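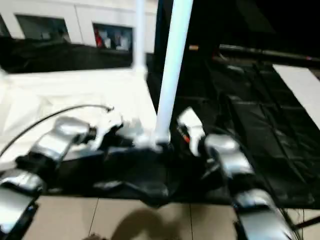
*Bench 2, black cloth down, tall white pole in the middle and the thin one behind it.*

January, after lunch

Cloth layout again. Got the quilted black one over the right side, seams make a grid so it's easy to tell when it's pulled crooked. Left part of the bench stays white. Habibur wants the whole top covered, I don't, you lose track of where the edge is and then everything creeps left over the day.

Dark lump at the foot of the tall pole = black on black. Hard to see what's a fold and what's just cloth. Same complaint as last time. Need a lighter piece for the middle, or swap the base cloth for the gray Flinex one if anybody knows where it went. Last I saw it was on the shelf by the Stiratach boxes.

Poles:
- tall one leans a bit to the right going up. Checked with the little level, it's the pole, bench is ok
- thin one has the bulge down where it meets the white, leave it alone for now
- don't hang anything on either until Ilídio has looked at the bases

Ilídio Bettencourt came by at 2ish, says the lean is fine for cloth work and not fine for anything with a reference line. Fair. Will shim it tomorow.

Creases: diagonal ones across the cloth are from how it was folded in the cupboard. Steamed a corner for a test, came out ok but left a shiny patch. Low setting only!! Rolling it on a tube would be better, there's an 800 mm tube left from the Skinudstead delivery, nearly the right width. Try that first before anyone buys one.

The front drape hangs down toward the floor and I keep stepping on it. Twice this morning, second time pulled the whole thing maybe a hand's width. Clips. We had clips. Seneviratne order has more in it but that's stuck in purchasing, line 108 on the sheet, I asked.

Lint is bad. White side shows every bit of it. Tape roller after each change of cloth, not at the end of the day. Put a roller on the hook by the door so no excuse.

Labels: scrap bag from this cloth is 784, written on masking tape, marker is already fading so redo in the paint pen. Don't mix with the plain weave, they look the same under the bench light and they do not handle the same. Quilted one stays up when you push it, plain just goes flat.

Habibur Bhattacharjee asked if we could do the next lot with no poles at all. Possible but then nothing to drape against and the pile slides about. Told him one pole minimum. He's thinking about it.

To do
- shim tall pole
- find gray cloth (ask upstairs)
- clips, front edge, both corners
- cut tube?? measure cloth first
- paint pen

Left the cloth on overnight, please don't fold it.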